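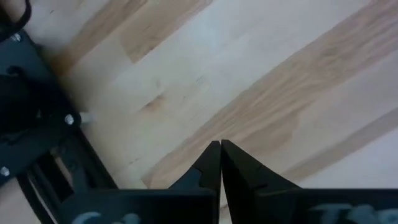
Pale boards with one small dark knot.

I've been using the Bralten prayer journal since August and I love it! It has 97 short readings, each with a psalm, a question and a good wide margin (I fill mine, sideways too).
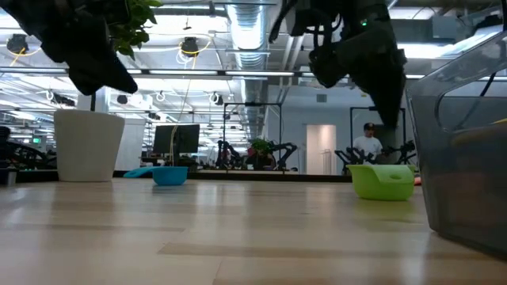
The readings are by Rūta Sakalauskas, and she writes like a friend. Her week on Psalm 1 is my favorite, and even a leafy green plant by a white planter sends me back to that tree beside the water. The ribbon frays a bit. Seven of us at church have copies now.

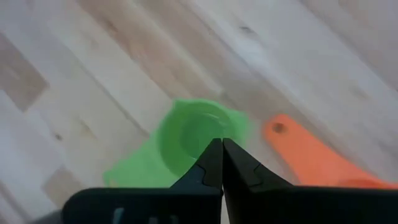
Light wood planks, long and narrow.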